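The card pile gets taller

So it was my turn to write the item for this newsletter, and Merike says I'm allowed to talk about the cards as long as I keep it shorter than last time. (Last time was the gearbox thing. I have apologized for the gearbox thing.)

Quick catch-up for anybody who joined after the move to the Tillemmont office. Orden is our little learning project, the one that is supposed to pick up flat, thin, annoying objects and put them where you ask. Boxes and mugs were fine months ago. Thin stuff is where it falls apart, and thin stuff is what the folks at Grananari care about, what with their trays of prints and sample sheets. So since March we've been making demonstrations in the simulator, over and over, of a gripper picking up a picture card, holding it and setting it down again. A person drives, the simulator records, and the good runs go in the pile for training.

As of Monday the pile stands at 2832 demonstrations! I was so happy I walked over to tell Deividas, who had his headphones on and gave me a thumbs up without turning around, which I'm counting as a celebration.

Most of those came from three of us: me, Deividas Tamošiūnaitė and Žydrūnas Strazds. Žydrūnas is by far the fastest driver. He did 600 of them more or less by himself, mostly early in the morning before the phones start. His brother Kęstutis tried a session too and was very good at it right up to the point where he got bored and began flinging cards off the work surface to see what the physics would do. Those runs are not in the pile. I did keep a few of them in a folder of my own, I'm only human.

Let me say a bit about what a session is like, because a few of you asked at lunch. You sit down, you load a scene, and the simulator puts the card somewhere new and turns it to some new angle. You bring the fingers in, close them, lift, carry, set down, let go. Then you hit save or you hit toss. A session is 30 runs and then you get up and look out of a window, and that rule is Merike's and it's a good one. By run 25 or so my hands start doing everything the same way, and if all the examples look the same the model learns one move and nothing else. We want it to see a card held near the middle, a card held off to one side, a card that came up crooked and got carried anyway.
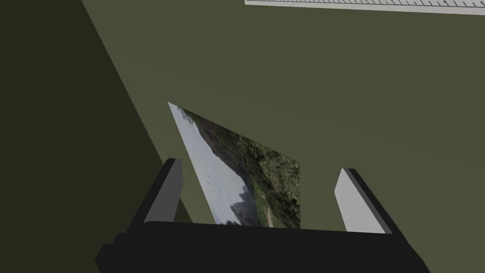
Mid-run in the simulator, landscape card between the fingers and tilted over.

I like the tilted ones a lot. In the first weeks we were much too tidy, and we tossed every run where the card wasn't nice and square to the gripper. Then Aigars Koppel trained on what we had and the result was a bit embarrassing. If the card came up straight, great. If it came up at a slant, the model just sort of hovered there, opening and closing the fingers like it was thinking about lunch. It had never been shown what a person does with a crooked card! So now we keep them, provided the card gets where it's going in the end, and we've gone back to rescue what we could from the tossed runs. Plenty of those were perfectly usable.

The pictures on the cards matter more than I would have guessed, too. Aigars had us on plain white ones to begin with, because they were quick to make. Then he switched to photographs, and I grumbled about it for a day and stopped grumbling when I saw why. A photo with a lot of pale sky in it looks blank on one side and very busy on the other, and the model has to work out that the whole thing is one card with one set of edges. Dark trees on a green surface are a nice nasty case. If all you know is white cards, you'll go hunting for a white shape and miss the rest. The landscapes have been the most useful so far, and they're nicer to stare at for a whole session than a white rectangle, so everybody wins.

Other things that changed this month, in no order:

The save and toss keys are no longer next to each other. Thank you, Deividas. I lost a beautiful run on my very first morning and I have not forgotten it.

We write a short note with every tossed run now. One word is plenty: "dropped", "jammed", "sneezed". Žydrūnas writes "no" on all of his and we're working on that.

Jafri, which is what we've been calling the replay viewer, now lets you scrub backward without freezing up. You can also put two runs next to each other, which is handy when you want to compare how two people go in for the same card. I come in low and slow. Deividas drops straight down like a hawk. Both work, and both are in there, and I'm curious to see whose habits the model ends up with — there's a cake riding on it.

On to what's missing. We're short on runs where the first grip fails and the driver backs off and tries again. Everyone hits toss when that happens, me included, because it feels like a mistake. Please don't! If you miss, open up, go again, finish the run and save it. Aigars wants to see the recovery, and at the moment he has hardly any to look at. We're also thin on left-handed drivers. I have no idea whether that makes a difference, but it would be fun to find out, so if you're a lefty please come and see me.

You don't need to know anything about robots to do this. If you can play a video game badly, you're overqualified. The driving desk is the one by the big printer, mornings are quietest, and there's a sheet taped to the monitor with the keys on it. Do a few practice runs with recording off, and once the card stops shooting out sideways you're ready to go. Put your initials in the box at the start so we know whose runs are whose.

Aigars starts the next training round as soon as the recovery runs are in, and I'll write up how it goes, including the cake. Until then I'm at the desk most mornings, so come by and take a turn.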